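ok so I finally did the thing I've been putting off since September and opened up the old Dell tower

it came out of the Flerwood office clear-out and has been propping up a printer ever since. thread for anyone else sitting on one of these 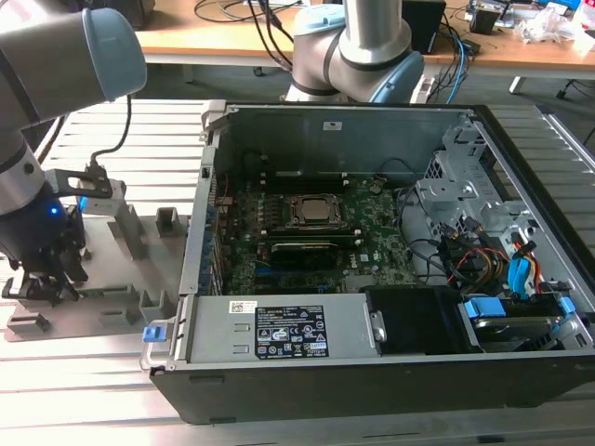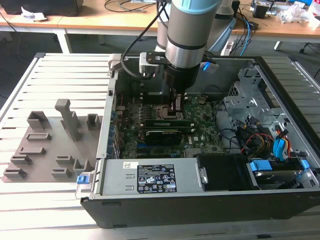
side panel off, tower lying flat on the slatted table, blue latches all over the place

first thing I love about these old office cases - the blue bits are the bits you're meant to touch. whoever came up with that, thank you!! I've had prettier cases that fought me the whole way

second thing: the cables. please take a photo before you unplug anything (I have skipped this exactly once and it cost me an entire evening)

plan for this one is pretty modest. new thermal paste, swap the old hard drive for an SSD, blow the dust out of the power supply without opening it. do NOT open the power supply

memory is the open question. I've got 3 sticks from Norkora in a drawer and no idea if they're even the right kind, so that's tonight's reading

someone on the Dimora forum wanted 400 dollars for a refurb that sounds a lot like this. my budget is 27, and 5 of that already went on paste

a few of you asked why bother. it's going to run spreadsheets and play music in the workshop, that's the whole job, it'll be fine

also if anybody has a spare drive caddy, the Rahimi swap table is this weekend and I will trade you a frankly silly number of case screws for it

more when the paste shows up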